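The Litden table, a year and a half in

I put off writing this for ages, mostly because I kept thinking my opinion would change. It hasn't moved much in 18 months, so let's go.

Some background for anyone who missed my whiny posts about the old desk. I do pretty much everything at one table. Mending, bills, seed trays in spring, wrapping presents in December, the occasional puzzle, plus actual paid work in the mornings. The old one was a dark brown hand-me-down with a wobble and a scar down the middle, and I couldn't find a dropped needle on it to save my life. So when I finally had some money set aside I went looking for something big, plain and light in color.

I looked at two. The Plemier was cheaper and came with a drawer, which I really wanted! But the drawer eats up so much knee room that I couldn't cross my legs under it, and the edge in front was sharp enough to leave a line on my forearms after five minutes in the showroom. My friend Huệ Thân has one and loves it, but she's a good bit shorter than me and mostly stands at hers, so take that for what it's worth.

The Litden was $600 for the 60-inch version, delivered, and yes, I gulped. No drawer, no shelf, no cable tray, no anything. Four legs and a top. They do it in white, a sort of oatmeal, and a pale gray-blue they've called Mist, and I went back and forth on that for a week (Ubaldo at work voted oatmeal, and I'm so glad I ignored him).

Putting it together took me one evening on my own, though I'd get somebody to help you flip it at the end. The legs go on with bolts that all look alike and aren't. Two are slightly longer and belong at the back corners, and the instruction sheet mentions this on the last page, after you've already done the front. I had to take one leg off again. There's a hex key in the box but it's a tiny thing and it hurt my palm, so use your own if you have one.

The color is what I get asked about most. It's soft, more gray than blue to my eye, and it changes a lot with the light. In the morning it leans blue. Under a lamp at night it's close to plain gray.
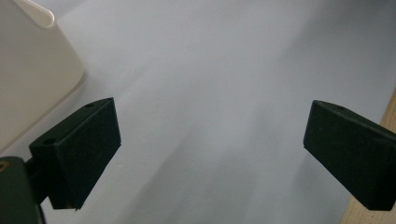 Review by Marisol Villanueva
Filed under: Furniture, Workspace

Dark things show up beautifully against it, and that was the whole point for me. Black thread, black screws, the little dark seeds that used to vanish on the old desk, I can find all of it now. White thread is a bit harder, but still way easier than it was on brown. I've stopped keeping a flashlight in the pencil cup.

Cleaning is easy up to a point. Coffee wipes off. So does pencil, so does regular glue if you get to it before it sets. What doesn't come off easily is ballpoint. I had a pen leak back in the spring and there's still a faint mark by my left elbow, even after dish soap and a good long scrub. I emailed Litden and got a nice answer from someone named Hòa Bạch, who suggested a bit of rubbing alcohol on a cotton pad and testing it on the underside first. That faded it a lot but didn't take it all the way out. I put my mug there.

Is it steady? Mostly! Typing, writing and cutting fabric are all fine. With the sewing machine going at full speed I do get a little shimmy at the right end, and snugging up the bolts fixes it for a few months, then I have to do it again. If you're a heavy sewer I'd look for something with a crossbar. The feet do turn to adjust for a crooked floor, and mine is very crooked, so that was a nice surprise.

Knee room is great – I can sit anywhere along it, corners included, and two people fit side by side without bumping elbows. My niece does her homework at one end while I work at the other and we only fight over the lamp.

Things I'd change: I miss having a drawer more than I expected. I ended up with a Clornon under-desk tray that was $13 and slides in and out well enough, but it's held on with sticky pads and I don't trust it with scissors. And the edges could be just a hair rounder. They're much kinder than the Plemier's, but on long days I still fold up a dish towel and put it under my wrists.

Would I buy it again? Yes, same size, same color. I'd wait for a sale, though. They seem to run one at the end of summer, and I missed it by a couple of weeks, which I'm still a little sore about.

A few of you asked whether the Vörös table is the same thing with a different label. I haven't had one at home so I can't tell you. If you own one, leave a comment and let me know what the legs are like, and whether ballpoint comes off.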